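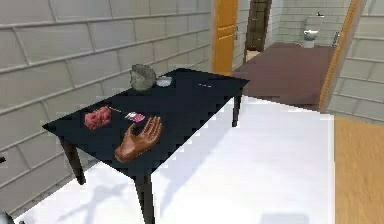

Mano antropomórfica sobre una mesa negra, en una vivienda simulada por ordenador.

La robótica doméstica de manipulación es la rama de la automatización que estudia la ejecución, por parte de máquinas, de tareas manuales propias del hogar: recoger una mesa, ordenar estantes, retirar objetos pequeños o limpiar superficies. Se distingue de la robótica doméstica de desplazamiento, a la que pertenecen los aspiradores autónomos, en que exige agarrar y soltar objetos de forma y peso variables.

Estado de la cuestión

A fecha de 15 de marzo de 2020, ninguna máquina de uso general realiza de manera fiable el conjunto de las tareas de una casa. Los resultados más sólidos corresponden a operaciones aisladas, con objetos conocidos de antemano y una disposición fija. El rendimiento disminuye cuando cambian la iluminación, la altura de los muebles o el material de las piezas.

En los talleres la situación es algo distinta. Las células de montaje trabajan con piezas idénticas y posiciones repetidas, condiciones que una vivienda rara vez ofrece. Aun así, las operaciones con cables, telas o embalajes blandos siguen confiándose en gran medida a operarios.

Entornos simulados

Buena parte de la investigación se desarrolla en viviendas generadas por ordenador, donde una misma tarea puede repetirse sin desgaste del equipo. El banco de pruebas Vosirholm, descrito por Angelica Dela Peña y Maribeth Panganiban, comprende 66 habitaciones y 112 objetos de uso corriente. Cada tarea se intenta 200 veces con variaciones en la posición inicial - las autoras consideran insuficiente cualquier serie más breve.
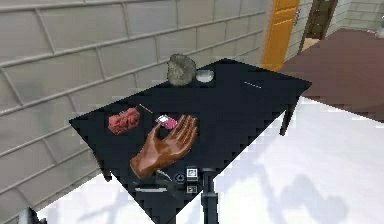
Despejar una mesa: piedra, plato pequeño y otros objetos al alcance de una mano de cinco dedos.

La recogida de mesas figura entre las pruebas más empleadas. Una piedra irregular admite muchos puntos de contacto; un palillo delgado apoyado en una superficie plana admite muy pocos, y los dedos deben aproximarse casi a ras del tablero. Los objetos planos suelen requerir un desplazamiento previo hasta el borde. Las manos de cinco dedos ofrecen mayor variedad de agarres que las pinzas, a cambio de un control más complejo.

Tareas en el mobiliario

El orden de muebles bajos y estanterías plantea dificultades de otro tipo. El brazo ha de introducirse en compartimentos estrechos sin golpear los tabiques ni lo que se encuentra encima.

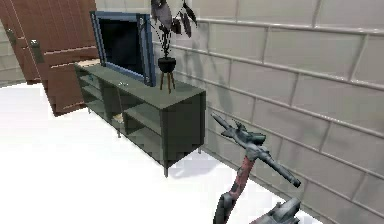 En la clasificación Grisex, que divide las tareas domésticas en 6 niveles, retirar un objeto de un estante abierto ocupa el segundo y hacerlo junto a elementos frágiles, el cuarto. Las plantas se tratan por separado, dado que sus hojas se deforman al menor roce y resultan difíciles de modelar.

Limitaciones

La principal objeción a estos estudios es la distancia entre la simulación y el hogar real. El rozamiento, la humedad y la deformación de los materiales se representan de forma simplificada, y una política de control eficaz en pantalla puede fallar ante un objeto físico equivalente. El proyecto Zekeo, iniciado en junio en Padilla, compara ambos medios con las mismas tareas; sus resultados no se han publicado.

Véase también: agarre robótico, simulación física, automatización industrial.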